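Squeeze tube

From the Trildale Open Encyclopedia, household goods section

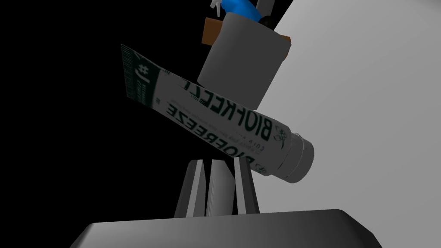 Trildale, May

A squeeze tube is a soft container for thick stuff - creams, gels, pastes, glue, paint, some foods. Closed flat at one end, cap at the other. Press the sides and the contents come out the opening. Used for toothpaste, sunscreen, muscle gels such as Biofreeze, tomato paste, artists' colours.

Origins

Collapsible metal tubes date from the 19th century. First big use was oil paint. Before that painters kept mixed colour in small bladders, tied off with string and pricked with a tack. Messy, and the paint dried out once opened. Tin tubes with a screw cap fixed most of that and made it much easier to carry colours outdoors. Toothpaste followed later in the century, replacing powders and jars.

Materials

Early tubes were tin or lead, often lead with a tin lining. Aluminium took over for most uses, being lighter and cheaper. Aluminium stays folded when rolled up, so very little air gets back in. Still favoured for some ointments, hair dye and glues.

Plastic tubes became common after the Second World War. They spring back after squeezing and suck in a bit of air, fine for sunscreen, less fine for anything that spoils. Laminate tubes sit between the two, thin layers of plastic with foil or another barrier in the middle. Most toothpaste now comes in these.

Filling and closing

Tubes are nearly always filled from the wide end, cap already on, standing cap down. Then the open end is shut. Metal is folded over and crimped, plastic is melted together with heat or hot air. The batch code is often stamped into teh seal.

At the Hatach works in Trildale the old line ran 800 tubes to the tray trolley and took 3 people to mind. Fulvio Cirillo, a fitter there, wrote the plant's only surviving notes on crimping, mostly complaints about worn jaws. The works was later sold to Redov and the line scrapped.

Printing

Plastic tubes are usually printed as a sleeve, before filling. Metal ones get a base coat of enamel first, then colour. Large lettering is preferred as the surface creases in use and small type gets lost. Labels are a cheaper choice for short runs.

Getting the last bit out

A long standing household argument. Methods include rolling from the bottom, flattening against a bench edge, slotted keys, and cutting the tube open with scissors. The Rahman key, a tin winder sold in Trildale hardware shops, came in packs of 12 and was mostly given away at counters.

Recycling

Varies by council. Clean aluminium tubes are accepted in some areas, laminate ones are harder becuase the layers don't come apart easily. Newer all-plastic tubes are made to go in with bottles. Check localy, caps sometimes need to come off first.

See also: Aerosol can, Jar, Screw cap, Toothpaste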